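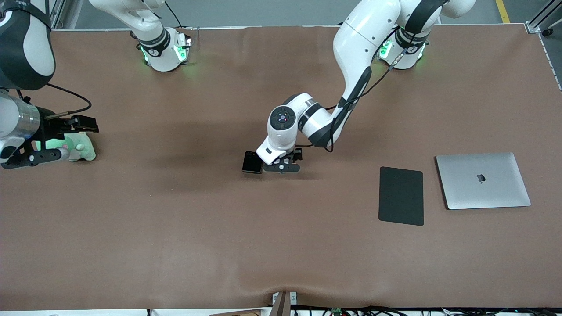 A reader from Trullcombe wrote to us that she had bought two tickets for Millet and only then learned that the film will not be shown in her town, and she asked if we could please explain the situation. We collected the most common questions on this page.

Is the film banned in the whole country?
No. The decision is valid only for cinemas inside the Trullcombe district. In Skodstead and Dralcombe the film is playing as planned.

Who made the decision?
The district licensing office. It refused the certificate in February, under rule 48 of the local cinema code. The distributor did not agree to make the cuts which were requested.

What did the office want to cut?
Two scenes, both in the second half. Together they are 154 seconds long. The office has not published its full reasons — we have asked for them in writing.

I already have a ticket. Do I get my money back?
Yes, the full price. For online tickets the refund goes to the card you paid with. The 1102 tickets sold before the decision are all included. Paper tickets must be brought to the box office before 8 p.m.

Can I use my ticket in Skodstead instead?
Yes, but you must exchange it first. Only 50 seats per showing are kept for exchanges.

Is there an appeal?
The distributor has filed one. There is no date for the hearing yet.

Will the film be available for streaming?
Later, yes. The cinema decision does not apply to streaming.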